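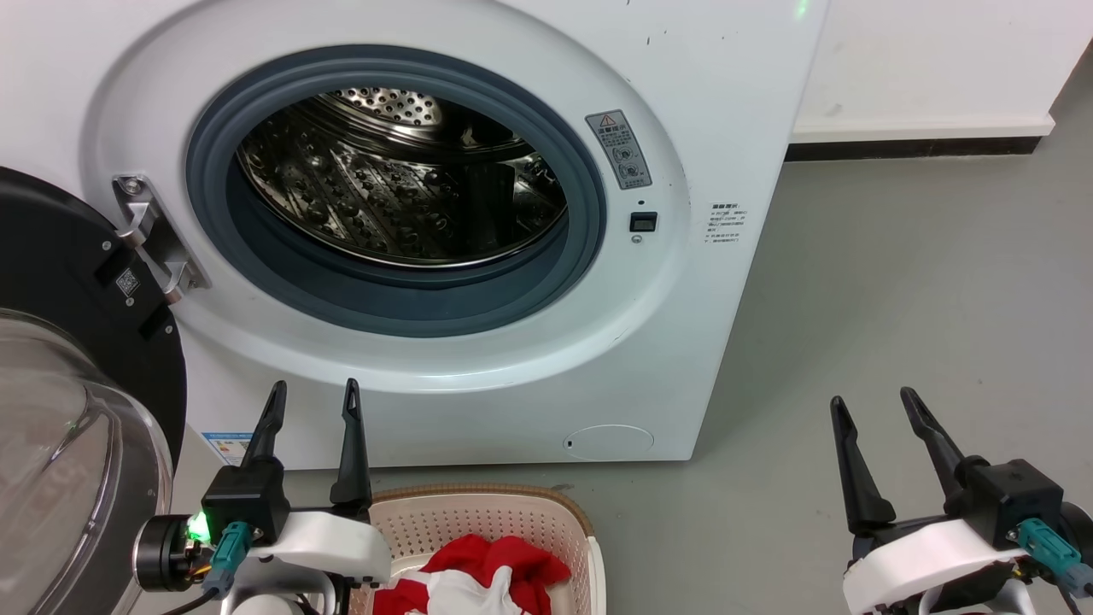 Woman held over fake ransom demand for trader, police say

Aug 23, 2019

Police in Usida have arrested two people in connection with a ransom demand made to the family of a cloth trader who had not been kidnapped.

The trader, Aicha Ouali, was travelling to Gundura by road to buy stock when her relatives began to receive calls from a man who said she was being held in the bush. He told them she would be killed if they went to the police.

The calls came while Mrs Ouali's phone was out of network range, a spokesman for the Usida divisional command said. Her brother paid part of the money into an account the caller had given him before the family heard from her that evening.

"She rang from the guest house in Gundura to say she had arrived safely," the spokesman said. "She knew nothing of any kidnap. By that time the brother had already made one transfer and was trying to borrow the rest."

Those arrested are a man and a woman, both from the Burnetance area of the town. The woman is said to have worked for a short time at a shop near Mrs Ouali's stall in the main market, where police believe she learned of the journey and got the phone numbers of two family members. Their names have not been released.

Officers traced the pair through the account used for the payment, which had been opened in May. A search of a rented room led to the recovery of 17 SIM cards, three phones and a notebook with 101 numbers in it. Detectives have started to ring the numbers to find out whether other families have been approached in the same way.

One earlier case has already been linked to the notebook. A farmer told police he was called in the middle of the night and informed that his son, a student, had been taken from his hostel. The farmer sent no money. He drove to the school instead and found the boy asleep.

The spokesman said callers of this kind depend on fear and on speed. They often keep the relative talking so that he or she cannot ring anyone else, and they may put a second person on the line to cry or shout in the background. In Mrs Ouali's case a woman's voice was heard begging for help. Her sister-in-law, who took the first call, told officers she had been certain it was Mrs Ouali.

Families who get such a call should end it, try to reach the person named -- or somebody travelling with them -- and report to the nearest station, he added. Traders were also asked not to discuss their travel plans or the cash they carry in the open market.

The Ouazzani transport union, whose bus Mrs Ouali took, said its drivers would now give passengers a number for the Gundura park, so that relatives can check that a vehicle has arrived. The union has almost 1,000 members on the route and the surrounding roads. Its branch secretary said real abductions on the road had made people quick to believe the worst.

Mrs Ouali has since returned to Usida. The money her brother sent has not been recovered, although police say the account has been frozen and part of the sum is still in it.

The suspects will be taken to court when the investigation is finished, the spokesman said.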